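Frozen Buns and Home Delivery: Questions We Often Receive

Stergiou is a small bakery with a delivery service. We make filled and plain steamed buns, freeze them the same day and bring them to your door. On this page Joni Vuorinen from the order desk answers what customers ask us most. If your question is missing, please write to us with the form at the bottom.

Ordering

What is the smallest order?
The smallest order is one bag. A bag of plain buns has 10 pieces and a bag of filled buns has 9. You may mix bags as you like, but we cannot mix different buns inside one bag.

Until when can I change my order?
You can change it until noon on the day before delivery. After this time the boxes are already packed. Please use the link in your confirmation message — a reply by e-mail may be read too late.

Do I need an account?
No. You can order as a guest. With an account you see your old orders and can repeat them, and this is the only difference.

Why did the prices change in January?
The price of flour went up and we had kept the old prices for a long time. The delivery fee did not change.

Delivery

Which areas do you deliver to?
We deliver inside the city and to Primlow. For Primlow there is one delivery day in the week and you see it when you type your postcode. We do not send boxes by ordinary post.

What happens if I am not at home?
The driver phones you once. If you do not answer, the box goes back to our freezer and we contact you to agree on a new time. The second delivery is charged. If you have a neighbour who can take the box, write the name in the field "Notes for driver".

Can I collect the order myself?
Yes, from the side door of the bakery, the one with the number 371 on it. Please bring your order number. Parking is allowed in the yard for a short time.

Do you take back the cool boxes?
We do. Leave the empty box outside at your next delivery, or bring it when you collect. The deposit is returned to the same card you paid with.

Storing and steaming

Must I thaw the buns first?
It is better not to. Put them in the steamer frozen, with a piece of baking paper under each one, and leave space between them because they grow. Plain buns need about 10 minutes after the water boils, and filled buns need a little more.

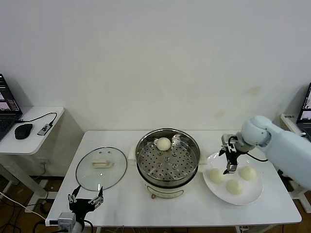
How long can I keep steamed buns in the fridge?
Keep them for two days at most, in a closed container. Let them cool before you close it, otherwise water collects on the lid and the buns become sticky. Steam them again for a few minutes before eating.

Can I use a microwave?
You can, if you cover the bun with a damp paper towel. The dough will be more chewy than from a steamer and it hardens quickly, so eat it at once.

Are the buns suitable for vegans?
The plain buns and the mushroom buns contain no milk or egg. All our buns contain wheat. The full list of ingredients is printed on every bag.

Payment and complaints

How can I pay?
By card when you order, or by invoice if you are a company. Invoices are sent by Jarmo Vainio and have to be paid within the time written on them.

One bag was damaged. What should I do?
Write to us within 5 days and tell us the order number and the code on the bag. We replace the bag or return the money — you may choose.

Last updated 2024-04-17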